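乌利门小镇一日：参观奈斯管风琴工坊开放日

发表于2023/10/15　分类：出行记录
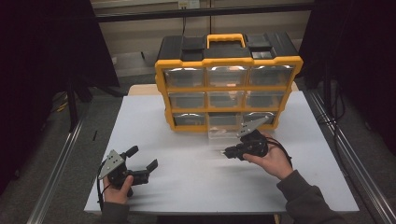
小件修理间桌上的零件收纳盒，下排中间的抽屉拉出了一截

去乌利门（Ullimen）之前，我对管风琴的了解仅限于在教堂里听过几次，知道它很大，有很多管子。朋友转来奈斯（Nijs）工坊的开放日通知，说不用预约，下午还有一场短音乐会，我就去了。工坊平时不接待散客，每年只在秋天开放一天，四月份另有一次面向音乐学院学生的参观，一般人进不去。

下面按当天的顺序写，交通和吃饭的部分放在一起，方便以后想去的人查。

怎么去

乌利门没有火车站。从最近的火车站出来，右手边的站台坐147路公交车，终点站前一站下车。车不多，错过一班要等很久，建议提前把回程时间抄下来。车上可以刷卡，司机也收现金，但不找大面额的纸币。路上先经过一片牧场，再进一段林子，出了林子就能看见镇上的水塔。

下车以后往回走一小段，过桥，沿河左转，就到工坊所在的那条街。街口那天立了一块牌子，箭头指得不太准，我跟着箭头走进了一家自行车行的后院，又退了出来。正确的入口在自行车行隔壁，是一扇深绿色的双开木门，门上没有招牌，只在右边墙上有一块小铜牌。

开车的人可以停在河边的空地，免费，不过下过雨以后地很软，那天有两辆车陷在里面，是别人帮着推出来的。

入场

开放日上午九点开门。我到的时候院子里已经排了一小队，大部分是本地人，带孩子的不少。成人票12欧，包含下午的音乐会和一杯咖啡，小孩免费。票是手写的，撕下来一联，另一联留在本子上。领票的地方同时发一张折页，正面是平面图，背面是管风琴各部分的名称，只有荷兰语和德语，没有英语。我用手机一边查一边看，有几个词查出来的意思明显不对，后来是问人才弄明白的。

参观分组进行，每组由工坊里的人带。我这一组的讲解是阿姆伯·克拉默（Amber Kramer），她在工坊做音管，讲德语，遇到听不懂的会换英语再说一遍。她走得很快，讲得也快，不过每到一个车间都会停下来让大家提问。

木料房

第一站是院子北侧的木料房。屋里很凉，有一股干木头的味道。木板一层一层摞着，层与层之间垫着细木条，让空气能走过去。端头刷了蜡，用粉笔写着年份和来源。工坊用的橡木大多来自康德伍德（Condwood），那是往北一点的一家木材场，两家合作了很长时间。云杉从别处来，主要用在木管和音板上。

克拉默说，木板买回来以后要在这里放好几年才能用，具体放多久看厚度。有人问为什么不用烘干窑，她说窑干的木料他们也用，做外壳和脚踏板的支架没有问题，但风箱和风箱底座下面的那一层要用自然干的。她拿了两块边角料给大家敲，让我们听声音。我听得出一块闷一点，一块脆一点，哪块好哪块不好就说不上来了。

靠墙有一批颜色很深的旧板，是从拆下来的旧琴上留下来的。修老琴的时候，如果有合适的旧料，会优先用旧料。有些板上还能看见原来的钉眼。这批料不卖，有家具店的人来问过好几次。

熔铸间

第二站是我最想看的，熔铸间。金属音管用的是锡和铅的合金，比例不同，声音不同，颜色也不同。锡多的发亮，铅多的发灰。合金在一口大锅里熔化，然后倒进一个木槽，木槽架在一张很长的石台上，两个人推着木槽从台子一头走到另一头，液体从槽底的缝里流出来，在台面上铺成一张薄板。

开放日当天做了一次演示，时间在上午十点多。所有人要站到黄线以外，小孩要有大人牵着。推的过程很短，几秒钟就结束了，前面的准备却花了将近半个小时：测温度，撇掉表面的浮渣，再测温度，检查台面上铺的布。锅里的温度到了也不能马上倒，要等它降下来一点，降到表面开始有点发稠。什么时候算合适，克拉默说温度计只作参考，主要看搅拌的时候手上的感觉。

推完以后，台上那张板先是很亮，像一面镜子，过一会儿突然从一头开始变暗，一直暗到另一头。旁边的人都“哦”了一声。我只顾着看，没有拍下来。

板子凉了以后卷起来，放到隔壁刨薄。刨薄原来全靠手工，现在用一台滚筒式的机器，机器是从一家倒闭的同行那里买来的，比在场大多数人年纪都大。最后一道仍然用手刨，边刨边用卡尺量。一张板上不同位置的厚度是不一样的，做成管子以后，下面厚，上面薄。

熔铸间的通风系统是新装的，声音很响，讲解的时候要关掉才能听见。墙上贴着关于铅的安全须知，工人每年做两次血检。进出都要洗手，参观的人也要洗，门口有水池和纸巾。

音管车间

音管车间在楼上，楼梯很陡，腿脚不方便的人可以在院子里看录像。克拉默平时就在这里工作，她讲得比前面细。

一根金属管先裁成一个长方形和一个扇形，长方形卷成管身，扇形卷成管脚，中间隔一片半圆形的薄片，然后焊在一起。焊之前要在接缝两边刷一层白色的涂料，焊锡不会粘在涂了料的地方，焊完把涂料洗掉，焊缝就很整齐。她现场焊了一根，让大家传着看。管子比想象中软，传到后面的时候已经有点扁了，她拿过去套在一根铁棒上滚了两下，又圆了。

接下来是开口。管子的嘴要开多高，开多宽，决定了音色的大方向。剩下的细调叫整音，由另外的人来做，通常在琴装好以后到现场去做，一做就是几个星期。整音的时候琴房里不能有别的声音，所以很多时候是晚上工作。附近要是有酒吧，就只好等酒吧关门。

有一位带着孩子的父亲问，能不能用机器量好尺寸，以后就不用人去听。克拉默说尺寸都是算好的，图纸也都有，可是房子不一样，同一排管子放进一座石头教堂和放进一间铺了地毯的厅里，听上去是两回事。她说这些的时候手里一直在磨一根小管，磨完吹了一下，声音很尖，后面有个孩子捂住了耳朵。

小件修理间

小件修理间在楼梯拐角的另一边，主要处理键盘和传动部分的零碎活：换皮垫，换毡圈，配螺母，修拉杆。老琴的传动靠一长串细木条，从键盘一直连到音管下面的阀门，木条两头各有一个小铜丝钩。铜丝用久了会断，皮垫用久了会发硬，修一台琴，很大一部分时间就花在这些东西上。

皮料挂在窗边，主要是绵羊皮，薄的做小阀门，厚的做风箱的接角。讲解的人让大家摸了几块，说买皮最难的是厚薄一致，现在能供这种皮的作坊越来越少，他们一般看到好的就多买一点存着。胶仍然用动物胶，隔水加热，气味不太好闻。用这种胶的好处是以后要拆的时候，加热加水就能拆开，后面的修理师傅不用硬撬。

我在这间屋里待得比较久，一半是因为暖和。前面几间都没有暖气。

德里顿琴

工坊目前正在修的是一台德里顿（Dritton）琴，放在装配大厅。装配大厅是整个工坊里最高的房间，屋顶开了天窗，琴的木架已经立起来，管子还没有装，只在前面插了几根做样子。

老板赫里特·马滕斯（Gerrit Martens）在这里负责讲解。他年纪不小了，说话声音不大，站在后排的人听不太清楚。德里顿是一家早就不在了的琴厂，规模很小，只给乡下的教堂和学校做琴，做得结实，外观朴素。这一台有九个音栓，单层键盘，原先放在一所寄宿学校的礼堂里。学校关门以后，礼堂改成了仓库，琴用木板封在墙里，一直没有人动，直到房子换了主人，施工队拆墙时才看见。

琴的状况，马滕斯说比预料的好。封起来反而挡住了灰和潮气，木架几乎没有变形，键盘上的骨片缺了几片，风箱的皮全部要换。比较麻烦的是有一排管子不见了，大概很早就被人拿走。这一排要重新做，尺寸参照另一台同厂的琴，那台琴在康德伍德的小教堂里，保存得很完整，工坊的人去量过好几趟。

他还讲了一件关于颜色的事。琴壳现在是深棕色，刮开一小块以后，下面是一层灰绿色，再下面还有一层偏红的颜色。要恢复到哪一层，出钱的基金会和新房主意见不同，到现在还没有定。马滕斯自己倾向于保留现在的棕色，理由是这层漆没有坏。两块试刮的样板就靠在墙边，大家都凑过去看，我觉得灰绿色好看一些。

按计划，琴明年装回原来的礼堂。礼堂以后做公共活动用，会不会定期办音乐会，他说要问房主。

午饭

工坊院子里有摊位，卖豌豆汤、面包和香肠，还有一种苹果做的扁蛋糕。豌豆汤很稠，可以当一顿饭。咖啡凭票领一杯，第二杯要付钱。座位不够，很多人端着碗站在墙边吃。

镇上另有一家面包店开门，在桥的那一头，有热的三明治。餐馆那天只有一家营业，门口排队的人很多，我没有去。

吃完饭离音乐会还有一段时间，我沿河走了一圈。河边的步道修得不错，走一圈大约九百米，中间有一座水闸，旁边的说明牌讲的是从前这里怎么把木材扎成排放下来。康德伍德的木材那时候也走这条河。水闸已经不用了，闸板还在，上面长了青苔。

音乐会

音乐会在镇上的教堂，从工坊走过去几分钟。教堂里的琴也是奈斯修的，修完有些年头了。节目单上有五首曲子，前三首是巴洛克时期的短曲，后面是一首本地作曲家写的变奏曲，最后是即兴演奏。

演奏的人坐在楼上，下面看不到，教堂在前面架了一块屏幕，转播手和脚的动作。我坐在左边靠柱子的位置，屏幕被挡住一半，所以基本只是听。上午刚看过管子怎么做，再听的时候会去留意什么时候换了音栓。有一段只用了一排很轻的木管，听得见阀门开合的细小声音，克拉默上午提过这个，说有些听众会写信来抱怨，也有人专门喜欢。

变奏曲偏长，中间有孩子开始走动。即兴的部分是让听众出题，有人提了一首当地的儿歌，全场都笑了，弹出来倒很庄重，最后几个和弦能感觉到椅子在震。

结束以后可以上楼看琴，一次只让几个人上去，队伍排到了门口。我要赶车，没有排。

几点提醒

鞋要穿厚底的，院子是碎石地，车间里有木屑和金属屑。

熔铸间演示上下午各一场，下午那场和音乐会时间冲突，想两样都看就要赶上午。

车间里可以拍照，不能开闪光灯，装配大厅里墙上的图纸不让拍。

工坊门口的小桌上卖一些旧管子，是修琴换下来的，不能再用，价格看大小，小的很便宜。我买了一根木管，吹得响，音有点偏低。包装要自己想办法，他们只提供旧报纸。

厕所在木料房后面，只有一间，音乐会之前排队很久，教堂那边没有厕所。

回程的147路在桥头也停，不用走回下车的地方。下午那班人很多，我一路站到了火车站。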